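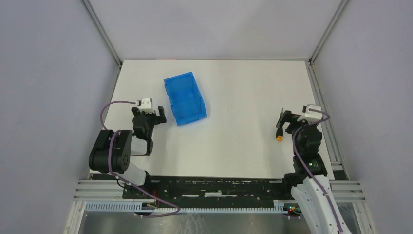
Llevaba meses dejando los destornilladores pequeños en cualquier sitio, hasta que en noviembre me harté y pedí la bandeja azul de Clarora. La compré en Seyoum, me salió por 15 euros con el envío incluido y llegó un martes a primera hora, metida en una caja enorme para lo que era.

Es una bandeja de plástico, rectangular y abierta por arriba, sin tapa ni asas ni inventos. El azul me encanta, la verdad, y sobre una mesa blanca se localiza al momento (yo soy de los que pierden las cosas teniéndolas delante). El borde levantado cumple: si se te escapa un tornillito, se queda dentro. También le caben destornilladores cortos, de esos con mango negro y el final naranja, aunque los de caña larga asoman y quedan feos.

Antes tenía una de Drerkard, más honda y más cara, que me regaló mi cuñada Abrehet Fikre. Para guardar cosas era mejor, eso lo reconozco, pero para trabajar encima me resultaba incómoda, había que meter la mano hasta el fondo cada vez.
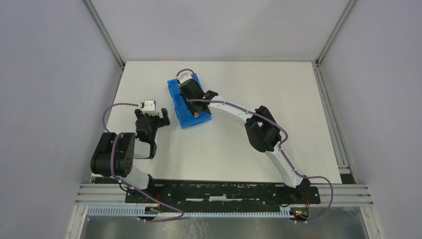

Lo de los relieves del interior tiene su truco. Separan un poco las piezas, sí, pero son bajitos, y si mueves la bandeja con prisas las arandelas se te mezclan todas – me ha pasado ya dos veces, y la segunda dije de todo. Para limpiarla, un trapo y listo, salvo en las esquinas de los huecos, donde se mete el polvo y toca sacar el pincel.

¿Pegas? Pesa tan poco que resbala en una mesa lisa. Le he puesto cuatro gomitas adhesivas debajo y mucho mejor, aunque ya podían venir de fábrica, ¿no? Le doy cuatro estrellas y seguramente pida otra para los cables.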